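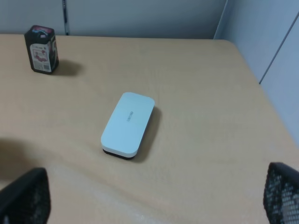
Ticket 471: score overlay stuck on the wrong inning
Opened 7/18/25, Flovora scoring app with Briron streaming box

Hi again! I run the stream for our baseball games at Mansilla Park, and the score overlay has gone haywire. The app on my tablet has the right inning, the right count, everything, but the overlay on the stream sits there saying top of the third until the game is nearly done. Then, when it does catch up, the whole thing blanks out for a bit and all viewers get is a plain white shape with rounded corners, pretty much like the white block on the tan table in the photo, only lying flat instead of on a diagonal. No team names, no score, no outs. Parents were texting me nonstop, and I can't blame them – it was a one-run game.

Setup
Flovora on the tablet, paid plan, latest version as of this morning
Briron box plugged into the park's router
Flisard scoreboard controller on the same network
Stream set to 2000 kbps

What I tried first
I closed the app and opened it again between innings. The overlay jumped to the correct inning once, then froze again two batters later. I logged out and back in, same story. I also deleted the overlay and added it fresh, which lost our team colors (I'd love those back, by the way) and fixed nothing. 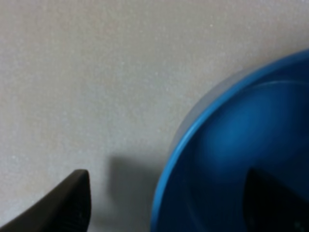
After that I figured it might be the park internet, so I ran the box off my phone for an inning and a half. The video looked a little rougher but the overlay was still stuck, so I don't think it's the connection. I dropped the stream to 700 kbps just to be thorough. Now it was stuck AND blurry.

Then I unplugged the Flisard controller. The overlay woke up right away and followed every pitch for the rest of the game! Great for the people at home, not so great for the people in the bleachers staring at a dark scoreboard. Plugged it back in during warmups for the second game and the overlay froze on the first batter.

One more thing that may matter: we had a rain delay in the third inning, and I used the pause button in Flovora. The delay was 40 minutes. I've never used pause before that game, and I've never had this problem before it either.

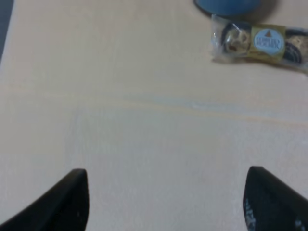 Update, same evening
Your reply asked me to look under Devices for a second game feed, and yep, there were two. One was the live game and one was the paused one from the rain delay, and the Flisard controller was holding on to the paused one. I removed it, restarted the box, and scored a pretend half inning from my kitchen. Overlay and controller both kept up, walks and a double play included.

Still open
The blank white overlay came back once during the pretend inning, right when I switched sides. It lasted a couple of seconds. Is that a separate bug? I can send the stream recording if you tell me where to upload it.

Also, can the pause button close the old feed by itself? We have a fall tournament in October and it rains a lot here that time of year. Please leave this ticket open until I've run a real game on it.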